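Birwood Toy Library sorts its bricks by colour before summer loans

November 2021
By Mafalda Barreto

The Birwood Toy Library will open its brick shelf again this month, after it was closed to borrowers since July. Families who are members can borrow building bricks in bags of one colour, or ask for a mixed bag as before.

The toy library is in Drestine Street, behind the swimming pool, and it lends toys, puzzles and games to 200 families in the neighbourhood. The bricks were always the most borrowed thing, but also the one with most complaints. Children brought home a bag and found inside it pieces of many sets, half a wheel, hair clips and one time a key, which is still at the desk if somebody recognises it.

"We had everything in one big tub and we filled the bags with a scoop," said Houda Hamdy, who has run the library for 11 years. "For small children it was fine. The older ones want to build a red fire station and they get four red pieces. They were very polite about it, but they told us."

The new system is simple. Bricks are divided by colour into bins with two compartments, so that one bin holds two colours. Pieces that are joined together should be pulled apart before they go in. Each compartment will later be emptied into cotton bags with a label, and the bags are lent for three weeks like all other toys. 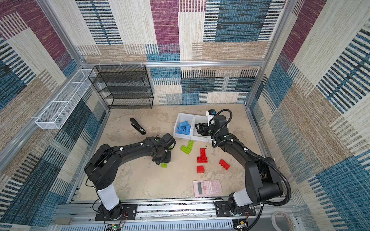

Sorting by colour: blue bricks in the left side of the bin, green and red ones on the floor in front of it.

Blue was chosen as the first colour for the reason that there is so much of it. Ms Hamdy thinks it comes from a large donation of police and space sets that the Abdelaziz family made when their sons finished school. Green is more difficult. There are at least three greens in the collection, from a light lime to a dark one like a pine tree, and it was discussed for a long time if they should be kept together. For now they are.

Chiharu Hamada, whose two daughters borrow every fortnight, would prefer that they are separated. "My younger one makes gardens," she said. "She wants the light green for grass and the dark green for trees, and she is strict with me. But I am happy that they do it at all – before this I was sorting the bag myself on the kitchen table every time."

Not all members like the change. Lajos Sipos, a grandfather of five, told this paper that a mixed bag is better for the imagination of the child. He has asked that mixed bags stay on the shelf, and the library agreed to it. A mixed bag has the same price, two dollars, and it can be reserved by phone.

Members are asked to help a little when they return the bricks. It is not necessary to wash them, but they should be dry, and food and stickers should be removed. Pieces of other brands can be left in the box beside the door. Broken pieces too, the library cannot repair them but it does not want them to go back into the bags by mistake. If a piece is lost at home there is no fee, only please write it on the return card.

The library has now 61 cotton bags, sewn by Maritza Giraldo from curtain fabric which was left over at the Drollenetti upholstery shop in Station Street. Ms Giraldo said she can make more in the new year if somebody brings strong cord for the closing, in any colour. The cord she has used until now was a bit thin and two bags have already opened on the way home.

Donations of bricks are welcome, also small amounts and single pieces. Donors do not need to sort them. What the library has enough of is base plates, and it asks people to keep these or offer them to a kindergarten. It is looking especially for yellow and white bricks, wheels with the tyre still on, and windows.

The library is open Tuesday and Thursday from 3 pm to 5.30 pm, and on Saturday morning from 9 am to noon. Parking is in front of the pool, but on swimming club mornings it is full early, so members with a pram may use the side gate. The yearly membership costs 45 dollars per family and can be paid at the desk by card or cash. Bags of bricks must be returned before the summer break, which begins in the week before Christmas.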